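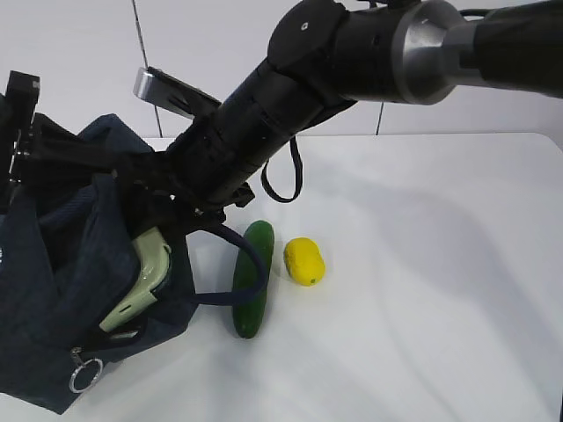
Tote bag

A tote bag is a big, mostly unstructured bag with an open top and one or two handles, usually made of cloth. I've been writing up bags for this site for a while now and this is the entry I kept putting off, mainly because everybody already owns a pile of them and has opinions!

Name

"Tote" is just an old word for carrying something, and you'll still hear people say they toted a thing home. Where I live we mostly say shopping bag or cloth bag, and my family calls all of them "the bags", as in "did you bring the bags?" (I did not).

Materials

Canvas is the classic. It's a plain-woven cloth, traditionally cotton or linen, and the heavier grades will nearly stand up by themselves when new. After a few washes they give up and slump, and I like them better that way, to be fair. Lighter cotton folds down small enough for a coat pocket but lets every corner of a cereal box poke you in the leg. Colour matters more than you'd think. Natural canvas shows every beet stain, while navy and other dark shades hide a lot (lint excepted).

Handles

Short handles are for the hand and long ones go over the shoulder. Long straps are my favourite for walking, but they flop about terribly when you set the bag down, and they always end up lying across the groceries. I fold mine down the outside before I start loading. The stitching where the strap meets the rim is the first place I check on a used bag, as that's where most of mine have gone.

Packing

An open top is both the charm and the trouble. Soft cloth likes to fall shut just when you've got both hands full, so it helps to hold the rim up, or roll it down into a cuff until the bottom is filled. My usual order is tins and jars first, then boxes and hard plastic containers, then vegetables, then bread. Containers with a moulded handle I stand up along the side with the handle near the opening, so I can pull them out first at the other end. Green vegetables go in near the top, and anything leafy gets to stick out and look smug.

Washing

Cold water, inside out, hung to dry. Cotton canvas can shrink in a hot dryer, and I have one tote that is now, at best, a lunch bag. Dark ones should go in with dark clothes the first couple of times. Shake the crumbs out of the corners beforehand!

In my cupboard

I own 2 that I really use, a Trummer and an older Uler with a mended strap. The Uler is the neighbourhood favourite and gets borrowed constantly. There's a Katarska in the car as well, which I forget in the car.

See also: Basket, Duffle bag, Grocery bag, String bag

Last edited 1/22/26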